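Teter Gloss Black Electric Kettle: Two Months In
Posted 2025-06-28 by Etelka Magyar
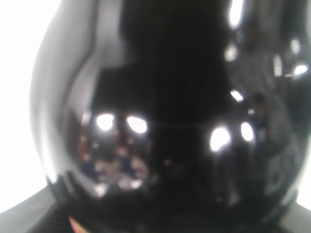

I've boiled water in a cheap steel kettle for seven years, and I was not looking to be talked out of it. The Teter came recommended by my neighbor Tsion Asfaw, who has had hers since last fall and speaks of it the way other people speak of a good dentist. The sales page promised faster boiling, a quieter boil and "a finish that stays showroom fresh." I'll start with the finish, as it's the easiest claim to test. Glossy black plays back whatever is in the room as a soft blur, with a long gray sheen running down one side, and if you like that sort of thing you'll like it a lot. I don't much. On mine every thumbprint shows by lunchtime, and our tap water leaves chalky spots wherever it drips. I wipe it down most evenings. I never once wiped the steel one.

Now the speed. Teter says its heater is "up to" a third faster, without saying faster than what. I filled both kettles to the one-quart line from the same tap and ran them one after the other on the same outlet. The Teter won by 9 seconds. I did it again the next morning and got almost the same gap. That is not enough time to find a clean mug.

Quieter, yes. I'll give them that. The old kettle rattles like a bus and this one only hisses. My husband can now take calls in the kitchen, so somebody in the house is happy.

The temperature dial is where I expected to come around, and I didn't. It has settings for green tea, coffee and full boil. I checked the green tea setting with a kitchen thermometer and it ran hot every time, enough to turn a delicate tea bitter. Tsion says hers is fine. Maybe I got a bad one. I wrote to Teter in May and received a form reply asking me to descale it.

The lid button is stiff and the cord is short. Ours barely reaches the outlet behind the toaster, and there's no spare length tucked under the base. The handle stays cool, the spout pours clean, and the auto shutoff has worked without fail.

There are some 893 reviews on the Jisard store page, nearly all glowing, and a good many read as if they were written the day the box arrived. I'd pay more attention to the grumpy ones about the lid.

Should you buy it? If your old kettle has died and you want a quiet one, wait for a sale. If yours still works, keep it. I've moved the Teter to the office and the steel one is back on the counter.

Rating: 2 out of 5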